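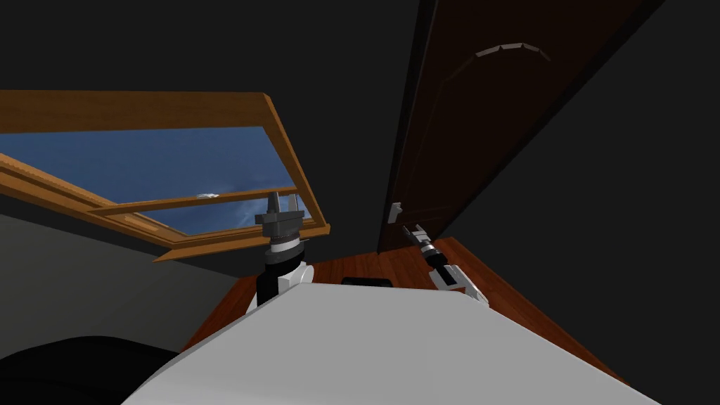 Slide 4. Both arms up in the simulated room, window on the left, door on the right.

Right, so before anyone touches the real cell, we set it up in here first. Point at the two grippers – they're different, the left one is the blocky one with the narrow finger, the right one is slim, more like a tool. Same as on the Zarau cell, and yes, I did once load them the wrong way round and spent a whole afternoon blaming Tiago.

Say how the arms get parked. I run each joint to its home value, then check the wrist offset against the sheet Mirta keeps. Ours was out by 41 counts in March and the sim was perfectly happy, which is why I now type the numbers in by hand and read them back aloud. (Pause, somebody always laughs.)

Then the upkeep bit. We grease the real wrists every 1000 hours. The left one had 2298 on it when Sobia opened it up, so don't copy us! New seal, fresh grease, about two hours' work, then back into the sim to redo the reach test on the door handle and the window latch.

Mention the view is from low down, so reach is hard to judge by eye – use the readout.

If there's time, tell the Mekonnen cable story. If not, straight on to slide 5, Carolina has the clicker.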